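Wogan Shelf Tidying Set — read me first

Hello, and thank you for downloading our files. This is the notes page for the shelf tidying recordings made by the Kemthorpe Robotics Club, which is a sixth-form club with a few first-year college students who never quite left. We've tried to write down everything we wished we had known when we opened other people's data, so it has grown a bit long. If you only want to get going, skip to "Opening the files" and come back to the rest when something puzzles you.

Wogan is the name of our arm, by the way. The name was chosen by vote before any of the present members joined, and we have kept it out of respect.

What the project is

Every spring the club enters the Droltov Challenge, where student teams get a robot to do an everyday job that a person would find dull. This year's job was putting things back on shelves. You are given a set of household objects, a shelving unit that you may build or buy yourselves, and a time limit of five minutes for each run. The robot has to pick each thing up from where it has been left and put it down on the shelf it belongs to, without knocking over its neighbours (this last part is where most of our points went).

We decided early on that we would teach Wogan by showing it. One of us guides the arm through the job by hand controller, the computer records what the wrist camera sees together with how the joints moved, and later a model is trained to copy what we did. Tegwen Gape, who teaches computing and runs the club, was in favour of this from the start. Huw Landeg wanted to write the whole thing as rules, and to be fair to Huw his rules still handle the return to the start position, and they do it beautifully.

What's in the folder

The set holds 47 recordings. Each one is a single attempt at moving a single object, from the arm leaving its start position to the arm coming back again. There are 12 objects altogether, and some appear a good deal more often than others, mainly because people had favourites when it was their turn to drive. We would have liked it to be more even and we'll do better next year.

For every recording you get:

the wrist camera video
a table of joint angles and gripper opening, one row for each video picture
a short text note typed by whoever was driving
a label, which is either "placed", "dropped" or "gave up"

Please do read the typed notes. Elis Hughes writes very full ones, with remarks on how the controller felt that day, and Tavion Pettigrew writes things like "ok". Both are useful in their way. A few notes mention somebody's lunch; we left those in.

Opening the files

The videos play in any ordinary player. The tables are plain comma-separated text, so a spreadsheet will open them, though it may grumble at the longer ones. The first column is time in seconds from the start of the recording, then come the joints in order from the base upwards, and the gripper opening is at the end. Gripper opening runs from 0 (shut) to 1 (fully open). We had it the other way round in the January recordings and have since turned those over to match, but if you find one that seems to open when it ought to close, please write and tell us.

Angles are in degrees. We know that many people prefer radians. We talked it over at some length and degrees won, as the younger members could look at the table and picture what the arm was doing.

How we recorded

We met after lessons, usually from four o'clock until the building was locked. Two people worked together on each recording, one driving and one with a hand near the stop button, and they swapped over every few goes. The person at the stop button also called out if the gripper was getting close to an upright, which the driver often can't judge from the controller side.

Setting out took longer than we expected. Mabli Sayce drew up a placing sheet, which tells you where each object should start and which way it should face, and we followed it for most of the recordings. In the last few we let people put things down however they liked, because Mabli pointed out (quite rightly) that no real kitchen follows a placing sheet. These are marked "free" in the notes and we think they are the best ones, even if the success rate is lower.

Things that are hard about it

Dark objects are the big one. Our gripper is black, and a good many of the things people own are black too, so in the wrist view the two run together and the model has trouble telling where the hand stops and the object begins. The bright shelves help no end. If you are choosing shelving for a project like this, pick a loud colour and don't let anybody talk you into grey.

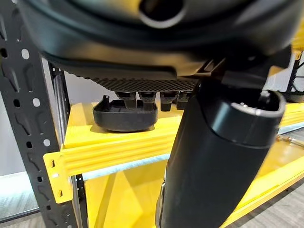
Tall round things come next. A bottle shape will roll or tip if it's touched off-centre, and once it is leaning the driver has to make up their mind quickly whether to carry on or back away. We told everyone to carry on if they felt they could, so that the set would have some proper recoveries in it, and there are two lovely ones by Tavion that we have watched far more often than we needed to. Shallow things are awkward for the opposite reason, as there's so little to get hold of and the shelf board is right there underneath.

We also found that light matters more than we had thought. Late sessions look quite different from early ones, and a model trained only on one lot did noticeably worse on the other. We mixed them together in the end and would suggest you do the same.

What it is and isn't good for

We think the set is good for learning with, for trying out an idea on something small, or for comparing with recordings of your own. It is far too small to train anything you would trust near a person or a good teapot. It was made with one arm, in one room, by people who were learning as they went, and you should expect all of that to show.

If you do use it in school or college work, you're very welcome to, and there is no need to ask. A mention of the club would be kind. We ask that you don't sell it.

Known troubles

The clock on the recording computer drifts a little, so in longer recordings the table may lag behind the video by a picture or two. One recording has no typed note. The label "gave up" was used rather differently by different people — Huw would give up straight away and start again, while Elis would go on trying until the time ran out.

Thanks

To Dultent, the hardware shop on the high street, who let us have a discount on shelving and cut things to size while we waited. To the families who lent us objects and got most of them back. And to last year's members, whose wiring we have cursed and relied upon in equal measure.

Questions and corrections can go to the club by way of the school office, marked for Tegwen Gape. We answer during term time, usually while waiting for a model to finish training.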